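Accueil Magazine Ateliers Reportages Abonnement

Les matinées d'un poste à deux bras

Chez Skotedham, la journée commence sans bruit. Samah Cherkaoui pose son café loin de la table, fait le tour des bâtis et passe la main sur chaque câble, du coude jusqu'au poignet. Elle s'occupe du poste Aria depuis le mois de mars et elle en parle comme d'autres parlent de leur vieux vélo -- avec tendresse, et avec une idée très précise de ce qui grince. Les bras noirs travaillent sur de la vaisselle, couverts compris, et c'est la fourchette qui donne le plus de fil à retordre au réglage.

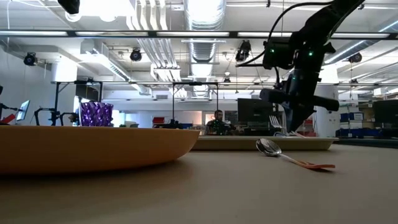

À quelle fréquence faut-il refaire le zéro des articulations ?
Tous les 9 jours, et chaque fois qu'une pince a été démontée.

Le reste est affaire de serrage. Mostafa Amrani, qui a monté le poste, resserre les fixations dans le même ordre depuis le début, base, coude, poignet, et note tout dans un cahier à spirale qui en est à la page 278.
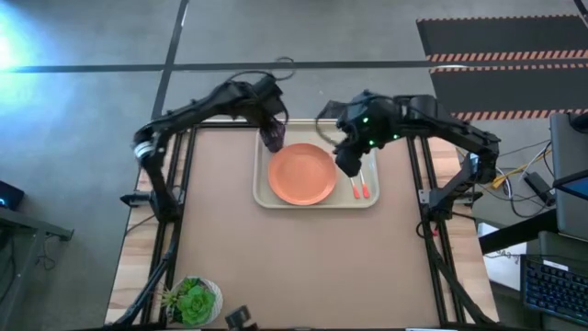
Un bon réglage commence par les bases, et Mostafa y revient volontiers, quitte à y laisser une demi-matinée ! Si un support glisse de trois millimètres sur son rail, l'erreur se retrouve à la pince, en plus grand. Il vérifie donc d'abord les molettes sombres des brides, à gauche puis à droite, avant de regarder comment les deux pinces se présentent au-dessus du plateau, près de l'assiette corail. Ensuite seulement il ouvre le logiciel et relance un cycle à vitesse réduite.

Commentaires (3)

Despina Milošević : Merci pour ce bel article. Nous avons le même souci de câbles au poignet, on laisse une boucle plus large.

Ashraf El Sherbiny : Frein-filet ou pas sur les brides ?

Mohcine Shawky : Pas chez nous, on démonte trop souvent.

Contact | © Hurora Magazine | Haut de page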